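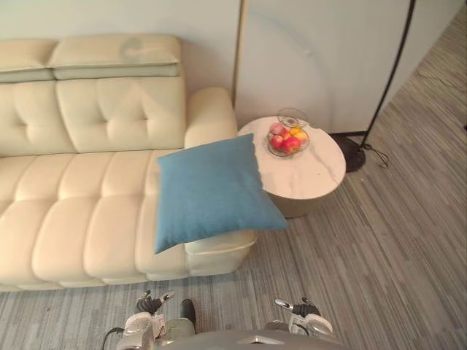 Cream tufted sofa with a teal throw pillow.

Product Review: Skerneck Pet Hair Roller
Reviewed by Ruxandra Grecu for the Curkeck Pet Owners' Association
5 December 2022

The Skerneck is a reusable hair roller intended for upholstery, bedding and car seats. It has no adhesive sheets. Hair is drawn into a closed chamber by short back-and-forth strokes, and the chamber is emptied through a lid at the rear. The Association purchased three units at the regular retail price and placed them with member households in June. The households keep, between them, two long-haired cats, a beagle and an elderly spaniel.

Performance on woven fabric was very good. One pass over a cat's usual sleeping place removed most of the visible hair, and a second pass generally finished the work. Short, stiff hair from the beagle required more effort, particularly along seams. On fleece blankets the roller tended to drag the material with it, and members found it necessary to hold the blanket flat with the free hand.

The roller is less suitable for smooth surfaces. The manufacturer states that it should not be used on leather, and the Association repeats that advice – a damp cloth is quicker in any case. Cushions and throws kept on a leather couch may be rolled separately on a table or bed.

Emptying the chamber takes a few seconds. The lid closes firmly but is stiff when new, and one member with arthritis asked a relative to open it for the first week. The red fabric strips inside cannot be replaced. After about 60 uses they showed slight flattening at the edges, with no loss of performance that our members could detect.

For comparison, the households also used the Diveo, a similar roller at a lower price. It collected hair nearly as well, but its lid opened twice during use and returned the contents to the carpet.

The Skerneck costs $19 and carries a one-year warranty. Replacement lids may be ordered from the distributor, Sarmiento, although delivery to our member took three weeks.

Recommended for homes with fabric furniture and long-haired pets. Owners of short-haired dogs may wish to borrow one before buying.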